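The Long Life of Marble Dust

Quarry towns have always had more waste than stone. At Quan, a hillside settlement of 1000 people, every block that leaves the pit leaves behind a pile of chips, slurry and fine white powder. For decades the powder went into the river. Older residents remember the water running the color of milk as far as the Jullon bridge.

Diệp Trình bought a used kiln and 285 sacks of the powder nine years ago. She mixed it with lime and sold it to plasterers who wanted a wall that looked like stone without the weight. Her firm, Flastura, now ships to builders in four countries -- mostly for lobbies and bathrooms, where real slabs are costly to hang.

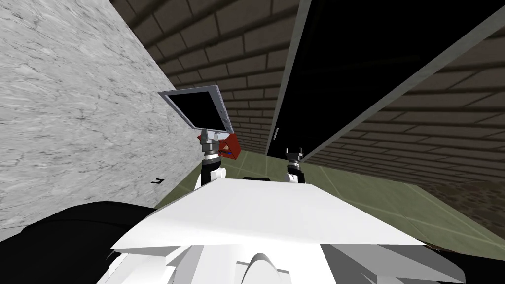
A computer rendering with a marble wall.

The work is slow. A finished wall takes five coats, and each one has to be pressed flat with a steel trowel before the next goes on. Veins are drawn in by hand while the fourth coat is damp. Trình tells new workers to study a real slab for a week before they pick up a brush. Most beginners draw too many veins and make them all the same width.

Not everyone in the trade is pleased. Bulico, the largest cutter in the valley, still sells solid slabs and says buyers should be told clearly what they are getting. Trình agrees and stamps every sack.

The river is clearer than it was. In November the quarry owners will vote on sending her another 3000 sacks a year, and she has already rented the shed next door to hold them.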